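Episode 660 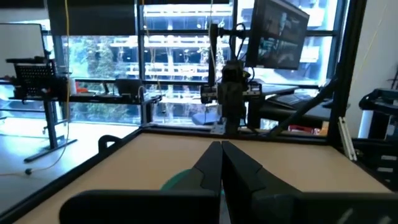 Wrist view, station 2, with the green piece on the table.

The protocol at Itdale ran to 3 pages. The first page said that an episode began when the operator pressed the left pedal and ended when the operator pressed it again. The second page listed what counted as a failure. The third page was a table of codes.

The operator at station 2 had stopped reading the third page in October. The codes were in the left hand by then. Code 2 was a slip. Code 3 was a contact with the rail. There was no code for hesitation.

The task that week was called pick-and-return. The arm approached a teal-green piece on the table, closed on it, lifted it to the height of the rail, and put it back down at a different angle. The operator drove the arm by moving a smaller arm of the same proportions, and the joint positions were written to disk with the video from the wrist. Later, in another building, the learning system would be shown all of it. It would be asked to guess the next position from the last one.

The contract was with Stolletti, and it asked for 1901 accepted episodes. Accepted meant that a reviewer had watched the episode at double speed and found nothing to object to. The operator had never met the reviewer. Decisions came back overnight as a column in a shared file: yes, yes, yes, no. A no was sometimes followed by a remark. The remarks were short. "Wrist too high." "Lighting." "Pause at 4 s."

On Tuesday the column for the previous day held a long run of yes and a single no, at episode 659. The remark said: "Operator corrected."

The operator read it standing up, then sat down and played the file. The fingers came in from the near side. They drifted left of the piece, stopped, backed off by the width of one finger, and came in again. The grip was clean. The lift was clean. The return was within tolerance. It was a good episode with a mistake in the middle of it.

Page two did not list this as a failure. The operator checked. It listed drops, double contacts, loss of tracking, and any entry of a hand into the work area. A correction was none of these.

There was a box at the bottom of the shared file for questions. Few people used it. The operator typed: "659. Approach error recovered without contact. Which rule applies?"

Then the operator pressed the pedal and began episode 660.

The fingers closed most of the way before the approach, as a check on the zero point, and met with a thin seam between them. The piece lay behind the left finger, and only part of its curved edge could be seen. The operator did not look at the table. The habit at Itdale was to drive from the wrist view alone, on the grounds that the learning system would have nothing else to go by. If the operator used information the camera did not have, the motion would contain a reason that the data did not.

That was the argument, and the operator accepted it. It had one odd effect. After a few hours the operator's own hand, reaching for a cup, seemed to be filmed from the wrong place.

The fingers opened. The wrist turned. The piece came into view whole and then slid toward the left, faster than intended, and the operator saw that the approach was off by the same amount as in 659.

There were two ways to go on. One was to stop, press the pedal, enter a code, and begin again. The discarded episode would never reach the reviewer. The other was to back off and correct.

The operator thought about the machine in the other building. It would be given the accepted episodes and no others. In every one of them the fingers would arrive in the right place at the first attempt. It would learn the correct position from each previous correct position, and it would be very good at this until the first time it was somewhere else. Then it would be in a place that nobody had ever shown it, and it would have to guess.

The operator backed off by the width of one finger and came in again. Grip, lift, return. Pedal.

In the notes column the operator wrote "corrected" before the reviewer could.

The next one was clean, and so was the one after it. At 3 in the afternoon the drive for the Gekov joints reported a temperature warning and the arm was parked for the length of time the manual required. The operator used the interval to reread page two, then page one, which gave the purpose of the collection in a single line: examples of the task being done.

The answer was in the box before the end of the shift. It was not signed. The reviewer was on the Wogan side, several hours behind, and must have just come in.

"No rule," it said. "I was going by feel. Looked again. Changing 659 to yes."

Under that, entered a minute later, was a second line.

"Can you do more of them? Not on purpose – only don't throw them out."

The operator considered how a person might do that, and for how many episodes. Then the operator typed "OK," set the piece at a new angle, and put a foot on the pedal.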